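实验室通讯 八月号
文 / 普斯皮塔·佩卢佩西（Puspita Pelupessy）
分享 31 · 评论 8

抓得住，还要放得准：Skestari 项目的一点进展

上一期通讯寄出去之后，好几位读者来信问我，Skestari 到底还做不做了，怎么春天说得热热闹闹，到了夏天就没有下文。做的，一直在做，只是这几个月做的事情写出来不太好看，无非是改标注、重训、再改标注，我自己坐下来写了两回开头，都觉得没什么可讲的，就搁下了。这一期编辑催得紧，加上手里总算有一个像样的结果，我就把它从头到尾说一说，说得啰嗦的地方，请各位多担待。

先给新订阅的朋友补一点背景。Skestari 是我们组里研究“放置”的一个项目。做机械臂操作的人大多先做抓取，抓取的数据多，评测也成熟，一个东西抓起来没有，一眼就看得出来。放置就麻烦得多。放歪了一点算不算成功？放下去的时候碰了一下旁边的隔板，最后位置是对的，又算不算？我们刚开始的时候，组里对这些问题吵了很久，吵到后来 Rostyslav Sydorenko 写了一份三页纸的判定标准贴在门上，大家才安静下来。那份标准现在已经改到第六版了，门上贴的还是第一版，胶带都黄了，谁也没去换。

我们的做法说起来很朴素：只用腕部相机，不用外部相机，让策略自己从近处的画面里学会判断“现在能不能松手”。为什么不用外部相机，这个问题每次做报告都有人问。一个原因是外部相机要标定，桌子挪一下就得重来，我们实验室的桌子又总是要挪的。另一个原因是我自己的偏好，我一直觉得松手前那一两秒里有用的信息都在手边，离远了反倒看不清。当然这只是直觉，直觉能不能站得住，要看实验。

腕部相机也有它的难处。夹爪自己就占了画面里不小的一块，物体又挡住了后面的东西，等到真正靠近目标位置的时候，能看到的背景往往只剩一片浅色的板子，几乎没有纹理。人看这样的画面都要愣一下，更不用说网络了。早先的版本在这种画面上表现很差，经常在半空里就松了手，或者到了地方死活不肯松，悬在那里来回蹭。Syahrul Nair 给后一种毛病起了个名字叫“舍不得”，现在连正式的实验记录里都这么写，我审稿的时候还得一处一处改回“延迟释放”。

今年的主要改动是 Faustine Roussel 提出来的。她的想法是，与其让网络从单张画面里猜物体离底面还有多远，不如让它去看最近一小段画面里有什么在变、有什么没在变。夹爪是装在手上的，相机也装在手上，所以夹爪在画面里的位置大体不动；物体被夹住的时候，跟夹爪之间也没有相对运动。一旦物体碰到了底面或者侧壁，它会在指间有一点点滑动或者转动，幅度很小，肉眼看录像常常要倒回去看两三遍才能发现，可是对网络来说，这恰恰是一个很干净的信号。她把这一路单独拉出来做了一个小分支，我们管它叫 Heveck，跟主干并行，只负责一件事：估计物体相对于夹爪有没有动。

这个分支本身一点也不复杂，复杂的是标注。什么叫“动了”？手指张开的时候，物体和手指之间当然会有相对运动，可那是松手造成的，跟接触造成的是两回事。我们最初把两种情况混在一起标，训出来的模型学会了一件很滑稽的事，就是先试探着松一点点，看见物体动了，就认定自己已经碰到底了，于是放心大胆地全松开。东西自然就掉下去了。从录像里看，它还掉得挺从容。

后来我们把数据全部重新标了一遍，把接触引起的和手指引起的分成两类，再单独留一类给“看不出来”。最后这一类是 Rostyslav 坚持要加的，我起初不太情愿，总觉得给标注的人留了一条偷懒的路。结果证明他是对的。有相当一部分片段，三个人看了三个答案，硬要标成哪一类都是在给模型灌噪声，还不如老老实实承认看不出来，训练时把这部分的损失权重降下去。我在组会上已经为这件事认过错了，在这里再认一次。

重标这件事前后拖了很久，中间还赶上存储服务器搬家，有一批片段的时间戳全乱了，幸亏 Syahrul 留了一份关节角度的日志，一条一条对了回来。他那两个礼拜几乎住在实验室里，桌上的泡面盒子我都替他收过。

好了，讲讲结果。我们的测试用的是颜色和大小都很简单的积木，目标位置设在三面有挡板的小格子里。选积木的理由很实际，边角清楚，转了一点点就能看出来，判定的时候少吵架。每一组测试跑 116 次，起始位置随机，同一套起始位置给新旧两个版本各跑一遍。旧版本在这 116 次里失败了 31 次，加上 Heveck 分支之后，失败降到了 18 次。这 18 次当中有 8 次是“舍不得”，也就是位置对了但是迟迟不松手，超过时限被判失败；余下的多半是碰到侧面的挡板，模型把它当成了碰到底面。

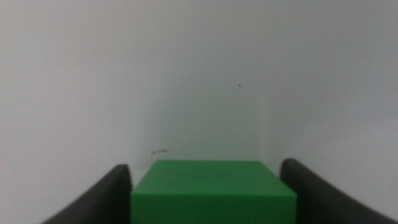
碰侧壁这个问题我想多说两句，我觉得它比数字本身有意思。对 Heveck 来说，底面和侧壁给出的信号长得很像，都是物体在指间轻轻一滑，区别主要在滑的方向上。可是从腕部看过去，方向这件事会跟夹爪的姿态搅在一起，手腕稍微转一点，原来往上的滑动在画面里就成了斜的。我们试过把手腕姿态直接喂进去，有一点帮助，但没有想象中那么多。Faustine 现在怀疑是训练数据里侧向接触太少了，采数据的时候，操作的人都很小心，总是规规矩矩从上往下放，很少有人故意去蹭挡板。这也怪我们自己，当初写操作说明的时候，第一条就是“请勿碰撞挡板”。

所以接下来要补采一批“放得不好”的数据，请操作的人偏一点、斜一点，甚至故意蹭着边下去。Tirta Setiawan 已经把新的操作说明写好了，他写东西一向客气，连“请碰撞挡板”这样的句子也写得彬彬有礼。采集的时候夹爪走得慢一些，力也限得低一些，免得把格子撞散。

也有读者关心这套东西能不能换到别的物体上。坦白讲，还差得远。积木硬，表面也单纯，换成软的东西，比如一小包棉签，夹的时候就已经在变形，“物体相对夹爪没有动”这个前提从一开始就不成立了。我们私下里试过几次，没有正式记数，我也就不在这里报什么成功率了，总之观感不太好。透明的东西更难，连标注的人都不知道该看哪里。Rostyslav 对透明物体有一些新的想法，跟反光有关，他不让我提前写，那我就写到这里。

跟 Nugroho 小组的合作也顺便交代一句。他们那边做的是触觉，指尖上装了传感器，接触不接触一清二楚，按理说用不着我们这种从画面里抠信号的笨办法。不过两边聊下来，发现可以拿他们的触觉读数来给我们的画面自动打标签，这样就省去了大量人工标注，那些“看不出来”的片段也许能救回来一部分。他们的指尖比我们的厚，外形也不同，画面里的样子对不上，能不能直接用还得试。第一批同步数据已经传过来了，我还没来得及看完，粗粗翻了一遍，质量比我预想的好，只是有几段的开头缺了一截，已经写信去问了。

代码方面，Heveck 分支的训练脚本整理好以后会放到组里的 Domik 仓库，跟去年抓取部分的代码放在同一个目录下面。评测脚本和那份判定标准的第六版也会一起放上去，这样外面的同行要复现的时候，至少不用再跟我们吵一遍什么叫放好了。数据集要晚一些，重新标注之后的文件格式改过，旧的读取程序会报错，Syahrul 正在写转换工具，请等着用数据的几位再宽限他一阵子。

最后有一件小事。下午三点以后机械臂那间屋子西晒很厉害，拉了帘子还是会漏进来一条光，正好扫过测试用的格子，模型的表现会跟着变。我们现在的测试都安排在上午跑，下午留给采数据，光照杂一点对训练反而有好处。要来借用设备的同学请先跟 Tirta 打个招呼，上午的时段已经排得很满了，下午还有不少空着。

评论 8 · 分享 31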